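Kelly Dawber keeps her walking shoes in the car, next to the jumper cables. She started doing that in January, when she noticed that any pair she left in the closet stayed in the closet.

"If I go home first, I sit down," she said. "If I sit down, I'm done for the night. So I don't go home first."

14 comments | 212 shares
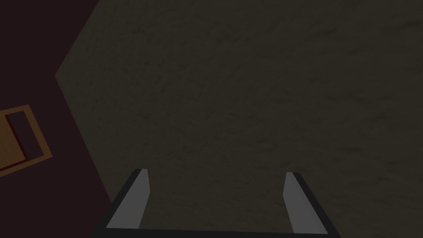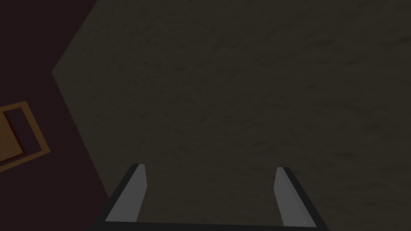
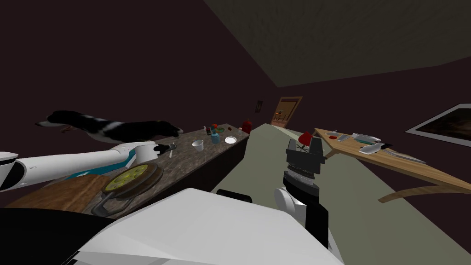 Barrientos remembers the first few evenings differently. Dawber would walk as far as the mailbox cluster at the end of the block, Barrientos said, then turn back and say her hip was bothering her, and it took most of a month before she went past it without stopping.

Dawber doesn't argue with that. Her doctor had told her at a checkup that her blood sugar was in the prediabetic range, and she spent several weeks doing very little about it.

"I wasn't scared enough," she said. "I felt fine. I was tired, but I'd been tired for years. I figured everybody my age was tired."

She works in billing for Sturitz, a company that ships plumbing parts, and spends most of the day in a chair. Lunch used to come from the vending machine or the drive-through across the road. Dinner was late and large. She said she rarely ate breakfast and thought of that as a point in her favor.

The first thing she changed was soda. She had been drinking 3 cans a day, sometimes more on a Friday when the invoices went out. She cut back to one with lunch and then dropped that one too.

"I had headaches the first week and I was short with people," she said. "I apologized to most of them."

Food came next, and it went slower. She tried an app that a coworker liked and gave it up after typing in the same sandwich every day. A clinic dietitian looked over her meals and told her to eat something with protein in the morning and to quit saving all her calories for the evening. Now she eats eggs or plain yogurt before work. She cooks a pot of beans or chicken on the weekend and takes it to the office in old takeout containers.

She doesn't follow a named plan. She still eats bread, and she still has cake at birthdays. She did stop keeping ice cream in the house.

"I know what I do with a carton," she said. "I can have a cone when I'm out and it's fine. A carton is not fine."

The walking grew a little at a time. From the mailboxes she went to the church lot, then around the park pond. By spring she was covering about 2,000 steps before supper, which she knows is a small number to some people.

"My sister does that getting the kids to school," she said. "For me it was a lot. I'd come back with my shirt soaked."

She added a strength class at the community center in the summer. The first session went badly. She couldn't get up off the mat without holding on to a chair, and she thought about leaving during the water break. She stayed, mainly because her car was parked in by somebody else's.

The class uses light dumbbells and rubber bands. She can get up from the floor on her own now, one knee at a time.

Dawber has been at this for 12 months. She has lost weight, though she asked that the amount not be printed. Her last blood test came back just under the prediabetic range, and her doctor wants to check it again in 3 months.

"She told me not to throw a party yet," Dawber said.

There have been bad stretches. She caught the flu in the fall and didn't walk for weeks, and after that it got dark early and she didn't want to start over. Barrientos came by and sat in the driveway with the engine running until she came out.

"We only went to the church lot and back," Dawber said. "Then the next night I went by myself."

Last updated Friday, 4:40 p.m.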